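Garness Two-Handled Bowl, Blush – four months in

I have a bowl problem. I admit it freely. There are cereal bowls in my cupboard that haven't seen cereal in years, so when I ordered the little Garness bowl with the loop handles I promised myself it would have to earn its spot or go straight into the donation box. It's still with me, so you can guess how this is going to go, but I do have some complaints!

I paid $31 for mine at Trastumia, plus shipping, and it came in six days packed in so much paper that I had to go looking for it. They had it in blush, oatmeal and a dark green. I went back and forth over the green for a whole evening and then picked the pink, and I'm glad I did. It's a very quiet pink, closer to the inside of a shell than to bubble gum.

First the handles, since that's what sold me. I eat a lot of soup on the couch (please don't judge) and my old bowls would scorch my fingers on the walk from the microwave. With these loops I can carry a full helping of chili down the hall and not do the little hopping dance at the end. I can get one finger through each loop comfortably. My husband can't quite, and he pinches them from the outside, which seems to work fine for him.

The bowl is on the shallow side. Great for pasta, great for oatmeal with a lot of stuff on top, less great for brothy things if you fill it the way I do. I've sloshed ramen onto my sweatshirt more than once.

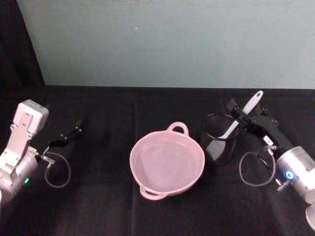

Chung left a comment on my last bowl post saying the handles on hers had made it a pain to stack, and that she'd given up and moved it out of the kitchen completely – it holds keys and loose change by the door now. She also thought the glaze showed spoon marks after a few weeks, especially the gray kind you get from cheap flatware.

I agree on the stacking. Two of these take up the room of three normal bowls, and in my dishwasher the loops catch on the tines of the top rack unless I put them in sideways. The spoon marks I've had too, but a bit of baking soda paste and a soft sponge took mine right off. It has been through the dishwasher at least 48 times by now and the color looks the same to me.

I also have the Sivar version, which was $12 and has stubby tabs where this one has loops. It's fine. It's heavier, it gets hotter, and the tabs are useless with an oven mitt. I use it for the dog's green beans.

Would I buy the Garness again? Yes, and I'm eyeing the dark green one for November, when soup season really gets going at our house. I'd just love a deeper size. Four stars.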